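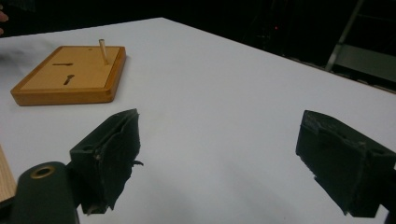 The gripper, wide open, with the wooden puzzle board waiting on the table. Look at the ragged edges on those pads!

Why did the robot hand keep dropping the peg?

I love a good breakdown. I know that sounds a bit mean, but when a machine works perfectly you just nod and walk off. When it goes wrong you get a mystery, and this one took me ages to solve (well, it took all of us ages, but I'm the one writing it down).

So, let me tell you about a robot hand we call Mellero, a stick of wood, and a pair of very tatty finger pads.

What was the job?

Mellero is a gripper. It has two fingers and they face each other, a bit like your thumb and first finger when you pick up a crisp. In this job a person holds the gripper and steers it about, and it remembers how the job was done. Later on, a robot arm tries to copy the same moves with the same sort of fingers. If you've ever learned a dance by having somebody stand next to you and do the steps, it's a bit like that.

The job itself sounds dead easy. There's a wooden board with holes and slots cut in it, and there's a wooden peg. Pick up the peg, carry it over, pop it in its hole, let go. You could do it when you were two! You probably did it with one hand while eating a banana with the other.

But think about what your fingers are doing. They're soft, so they squash a little and wrap round the wood. They're slightly sticky (very sticky if the banana has been involved). And they can feel. If the peg starts to slide, you squeeze harder before you've even had time to think, "Oh no, it's sliding."

Mellero can't feel anything at all. It closes, it squeezes as hard as it's been told to squeeze, and it hopes for the best. All the clever gripping has to come from the pads.

What are the pads for?

Have a go at this. Find two wooden spoons and try to pick up a pencil with the handles. Tricky, isn't it? Hard things touching hard things only meet in a tiny place, so there isn't much to hold on with.

Now wrap an elastic band round each handle a few times and try again. Much better! The rubber squashes against the pencil, so more of it is touching, and it doesn't slide so easily either. The thing that stops it sliding is called friction. Friction is what lets you walk without whizzing about like you're on an ice rink, and it's what makes bicycle brakes work. Socks on a polished floor don't have much of it. Trainers on a playground have lots.

The pads on the inside of Mellero's fingers are there to give it plenty of friction. When they're new they're smooth and even, all the way to the edges.

What went wrong?

We started the peg job in May. For the first few days everything went nicely, and I was rather smug about it. Then the peg began to tip. Mellero would pick it up straight, and by the time it got to the board the peg would be leaning over like somebody falling asleep on a bus. A leaning peg won't go down a round hole. It catches on the edge, and the harder you push, the more stuck it gets.

And then came the drops. The peg would just slide out and roll away across the table, and off the side, and under something. It was always under something.

We kept a notebook. Out of 281 tries, the peg was dropped 104 times. That's more than one drop in every three goes, which would be a terrible score for a waiter.

Guessing (badly)

My first guess was that the peg had changed. Wood swells up a tiny bit when the air is damp, so I thought it might have got too fat for its hole. I tried it by hand and it dropped in beautifully. Wrong.

My second guess was the squeeze. Perhaps the gripper wasn't closing hard enough? So we turned the squeeze up. For a little while it was better, and I told everyone I'd fixed it. Then it got worse than before. I'll come back to that, because it was my fault.

My third guess was the computer program. It's very easy to blame the program! You can't see it, it can't answer back, and there's always something in it you don't quite understand. I spent a whole afternoon reading it and found one spelling mistake in a note that the computer doesn't even read.

It was only when I sat down with a cup of tea and looked at the fingers, properly, from really close, that I saw it. The pads were rough and torn. Little flaps of material were sticking out along the edges. I must have walked past them every single day.

Why did torn pads make the peg fall?

A smooth pad presses on the peg evenly. A ragged pad has bumps and dips in it, so it only touches in a few spots. If those spots aren't opposite each other on the two fingers, the peg gets pushed one way at the top and the other way at the bottom, and round it turns. So that was my sleepy leaning peg.

The flaps were trouble as well. A flap can fold over and get trapped between the pad and the peg. When it moves, the peg moves with it. Imagine trying to stand on a rug that somebody has left rucked up in the middle of the floor.

And you remember I turned the squeeze up? Squeezing harder dragged and scraped the pads even more, so they tore faster. I'd been making the problem bigger while feeling very pleased with myself. Engineers have a name for this slow sort of damage. They call it wear, and it happens to shoes, tyres, pencil rubbers and the knees of school trousers.

Is it a safety thing?

A wooden peg landing on a table won't hurt anyone. But suppose the gripper was holding a glass, or a pan of soup, or something heavy over your foot. Then a worn-out pad is a proper danger. That's why people who look after machines check the parts that rub and squeeze before anything has gone wrong. Lift cables get checked. So do seat belts and climbing ropes.

Fingers need looking after too, and I mean the human kind. When you're putting a board back in its place for the next go, your hand ends up rather near the gripper. Our rule is that the board gets moved while the gripper is open and still, and the person holding it waits until the other person says "clear". It feels silly saying it out loud the first few times. You get used to it.

How we fixed it

We took the old pads off and fitted new ones. The squeeze went back down to where it had been at the start. Then we wrote a checking list and stuck it on the wall by the table. It goes like this:

Look at both pads before you start.
Run a fingertip along the edges, with the power off. Any flaps?
Pick the peg up and count to 7. Is it still straight?
If a pad is torn, stop and change it. Change both, even if the other one looks fine.
Write it in the notebook.

Why change both? Well, if you put one new shoe on and kept one old one, you'd walk a bit wonky. A new pad and an old pad squash by different amounts, and the peg ends up nearer to one finger than the other. We did try just changing one (I was being stingy) and the peg went in crooked.

With new pads on both sides, we got 13 good goes in a row on the first morning, and I did a small dance. Pads still wear out, of course. They always will. We just catch them sooner now.

Try it at home

You'll need two wooden spoons, some elastic bands, a pencil and a bit of kitchen roll.

First, wind the bands neatly round the handles and see how long you can hold the pencil level. Next, tuck a scrap of kitchen roll under one band so a corner of it sticks out, and make sure that corner is between the spoon and the pencil. Have another go. Does the pencil turn? Does it slip?

Then try wrapping one spoon with lots of bands and the other with just one. Which way does the pencil lean? I got a different answer from the one I was expecting, so I'm not going to tell you mine!

Words to know

Gripper: the part of a robot that holds things, like a hand.
Friction: the rubbing force that stops things sliding past each other.
Wear: damage that builds up slowly from rubbing and use.
Fault: something that has gone wrong in a machine.

Page last changed 22/01/2026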